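Ticket 182 – Grenard garden clogs, left heel lifts and insole slides
Opened by: Iresha Sivakumar, Lelari store
Assigned to: Octavio Painemal, product support
Date opened: 02/04/2022
Status: open, waiting on factory

Customer's complaint
Size 9 women's Grenard clog, green. Bought from us, worn in the yard for three weeks. The left insole creeps forward until it bunches under the toes. The heel then sits low and rubs. Customer says the right one is fine. She has read the page that says the insole "stays put all day" and would like to know which day they meant.

First reply, Octavio
Please have the customer take both insoles out, wash them with dish soap, let them air dry overnight and put them back heel first. Most slipping comes from lotion or sock lint.

Iresha
Done. She wore them for two mornings and the left one moved again. She doesn't use lotion. I'd also point out that lint would get into both shoes.

Octavio
Fair. Can you check the stamp under the insole? There should be a letter and two digits.

Iresha
Left is M34. Right is K40. So these are not from the same run, and I don't see how they ended up in one box.

Octavio
Pairs are matched by size at packing, so mixed stamps are allowed. Mridha makes the insoles and tells us that M and K are the same part.

Sandamali Samarakoon, returns
I'm not convinced they are the same part. I pulled a spare M and a spare K off the shelf in the same size. The M is shorter at the heel – 3 mm by my ruler – and the back edge has no lip. If the lip is what holds it in, there's your problem. Has anyone at Mridha measured one, or are they reading off the drawing?

Octavio
Asked. They sent the drawing.

Things tried so far
1. Wash and dry. No change.
2. Swap left and right shells with new K insoles. No slipping in either after a week on Sandamali's feet.
3. New M insole in the same left shell. Slipped on the first afternoon.
4. Double-sided tape under the heel. Held for one day, then let go. I wouldn't offer this to a customer.
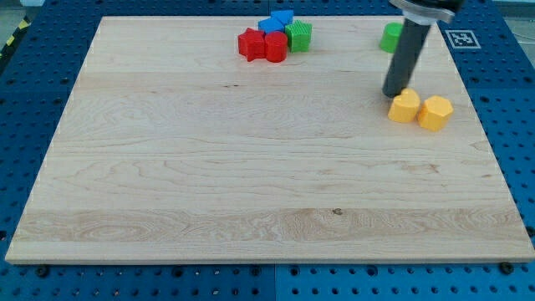 5. Hosum gel pad under the M insole. Heel feels too high and the foot comes out of the clog on stairs. No.

Where we are
Kamrul Munasinghe in buying wants to call this a fit issue and close it. I don't agree. A fit issue doesn't follow the insole from shoe to shoe. Customer has been sent a pair of K insoles and keeps the clogs. Rezaul Seneviratne is asking Mridha for measured samples from both runs. They have promised them by June, and I'll believe that when the box gets here.

Until then, please check the stamps before selling any size 9 and set the M pairs aside.

– Octavio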